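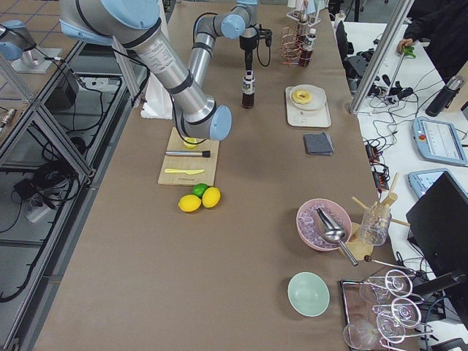 Bar maison sur table longue : vous rangez comment ?

**moussa_citron**
Salut à tous, je refais mon coin cocktails pour samedi et je tourne en rond. Pour l'instant : papier kraft sur toute la table, planche en bois avec le citron coupé, le pilon et le couteau jaune en plastique, puis les agrumes entiers juste en dessous. La glace est dans le bol rose, en bas à droite, avec la pelle dedans. Vous changeriez quoi ?

**Utesness**
Le bol de glaçons, sans hésiter ! Ouvert comme ça, tu as de l'eau au bout de 2 tournées. Prends un seau isotherme, j'en ai un de chez Tuvamport et je ne reviendrais pas en arrière.

**humen_zeste**
Pas d'accord avec Utesness. Un bol, ça se remplit en trois secondes et on voit ce qui reste. Par contre je sortirais la pelle de la glace – le manche dépasse, quelqu'un va l'accrocher avec sa manche et tout finit par terre (vécu, sur parquet).

**Utesness**
Tu bois vite, toi. Chez moi les gens discutent, et la glace fond.

**moussa_citron**
Ok pour la pelle, je la poserai sur la serviette grise. Et le donut ? Il est sur son assiette, dans le plateau blanc, à côté de la planche.

**tonic_600**
Le donut reste, c'est non négociable. Mais un seul citron vert pour deux jaunes et demi, tu comptes servir des mojitos à qui ? Et le panier cuivré est joli, mais la bouteille ambrée est trop loin de la planche, je rapprocherais tout ça. Les blanches du fond, sur la petite étagère, peuvent rester là si tu t'en sers peu.

**moussa_citron**
Je passe au marché vendredi pour les verts alors. Pour la glace je garde le bol, désolé Utesness, il me plaît trop !

Discussions récentes
– Pilon inox ou pilon bois ?
– Sirop de gingembre : le mien cristallise
– Nettoyer du cuivre sans l'abîmer
– Vos verres du quotidien (253 réponses)

Commentaires des lecteurs
**pamplemousse** : Le papier kraft, je vole l'idée, ma nappe en a assez vu.
**lili2949** : Un couteau en plastique sur un citron, ça coupe bien ? Le mien écrase tout.
**shaker_du_dimanche** : Team seau isotherme.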